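Learning to swim at 62

I have a new obsession and it smells of chlorine. Three mornings a week I am in the pool at Drokadmont by seven, in a cap that makes me look like a boiled egg, and I love it so much that my family have started changing the subject when I come in.

I could always sort of swim. Breaststroke, chin up, glasses on, never out of my depth if I could help it. Then in December my friend Nives Greco talked me into the adult improvers' class, and on the first evening our teacher, Hiba Akl, asked me to put my face in the water and breathe out. I couldn't do it! I came up spluttering after a second or so, every single time. She had me holding the rail and blowing bubbles for half an hour next to a man twice my size doing exactly the same (hello Leopoldo, if you're reading).

The breathing

It took me weeks to understand that I was holding my breath under the water and then trying to do all the breathing, out and in, while my mouth was in the air. No wonder I was worn out after half a length. Hiba got me humming. You hum into the water, a long steady note, then roll your head to the side and the air just comes in by itself. I hummed the same two lines of the same hymn all through January and I still do it when I'm tired.

The other thing was looking down. I kept lifting my eyes to see the far wall, and my legs sank every time. Look at the black line on the bottom and trust that the wall will still be there!
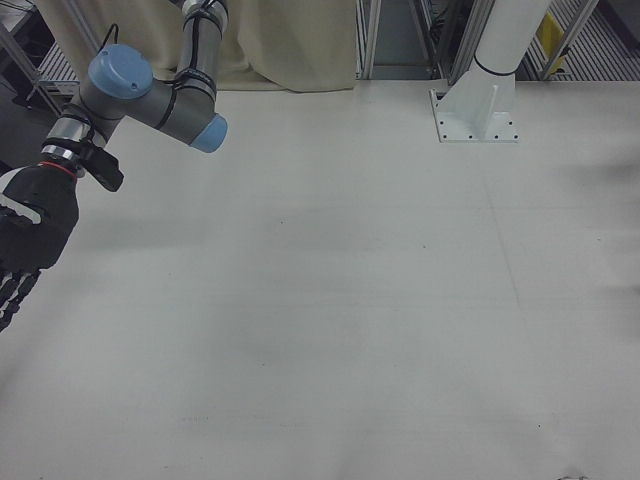

Going further

By spring I could manage 300 metres of front crawl with a rest at each end. The rests got shorter, then I forgot one, and then came the morning I did ten lengths without stopping and had to tell the lifeguard, who was very nice about it.

Now I have my eye on the lake at Drirkadberg. There's a group that goes in from the little jetty on Sundays, and Nives has already bought a tow float in a shocking orange. I've been once, just to my shoulders, and squealed the whole time. The cold makes the humming come out in bits. I'll be back as soon as I find some gloves that fit.

If you have a class near you and you've been putting it off, do go and ask. Take a pound for the locker, and goggles that don't leak. Mine are from the bargain bin and they're wonderful.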